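Call for participants – Grenanetti hand teleoperation study

We are looking for people to drive a humanoid robot hand from a desk for 2 sessions. No robotics background needed. Gamers, knitters, piano players, anyone patient really.

What it's about. Last February we tested a new way of collecting demonstrations (we call it Corno) where the operator sees only what a small camera near the wrist sees. No room view. With 11 operators, people got faster at picking up paper and other thin stuff, but worse at judging when the fingers had reached the table. We want to know if that second part holds up with a bigger group.

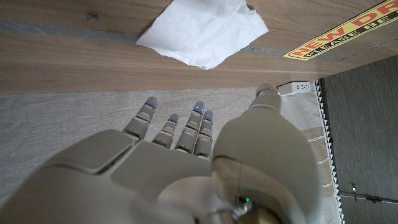

You'd be doing short tasks, mostly reach, touch, pinch, let go. Each session is 64 minutes incl. a break. Glove fitting first, then practice, then the recorded part. We log your hand motion and the robots, no video of your face.

Who can join: 18 or over, normal or corrected vision, able to move all fingers of at least one hand freely. Left handers very welcome, we had hardly any last time. Not open to people who were in the February group, sorry.

Depth is the main thing we're measuring. Operators get no touch feedback in this round – only the view. In the pilot several told us they used the blue glow of the fingertips on the wood to guess how close they were, so half of you will do the tasks with those lights off and we compare.

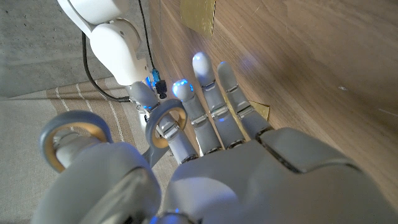 Pay is $29 per session, paid same day. Sessions are at the Lolar lab, Buenaventura building, side entrance. Parking is free after you give the desk your plate.

To sign up email Precious Rivera at the lab with your name, age, which hand you use and times that work. Sign up closes 11/02/2024. Spots go fast so dont wait.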